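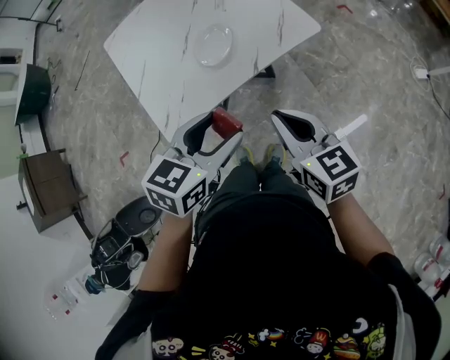 Subject: Re: Notes from the Tosen demonstration

Afroza Rathnayake wrote:
> Thanks for arranging it. Could you tell those of us who missed it
> how the hand-held grippers are used, and whether visitors can try
> them at the April one?

Afroza,

You hold one gripper in each hand and do the job yourself, standing at the table. Each has a cube on it with black-and-white marker patterns, which is how the position gets tracked. The task at our session was small red blocks and a clear glass plate. Each visitor had 30 minutes including the briefing, and I would ask for longer next time.

The clear plate was my question as well. Peltesis say they want glass in the set on purpose and have 405 recordings with it so far. They would like 70 more before they move on to cups.

Yes, you can try them in April. Places are limited to 16 and Schwerdtfeger staff have asked for four of those, so reply to me off list if you want one. Wear flat shoes. The talk by Alla is in the same building, one floor up, and needs no booking.

I still have someone's umbrella.

Hertta Tikkanen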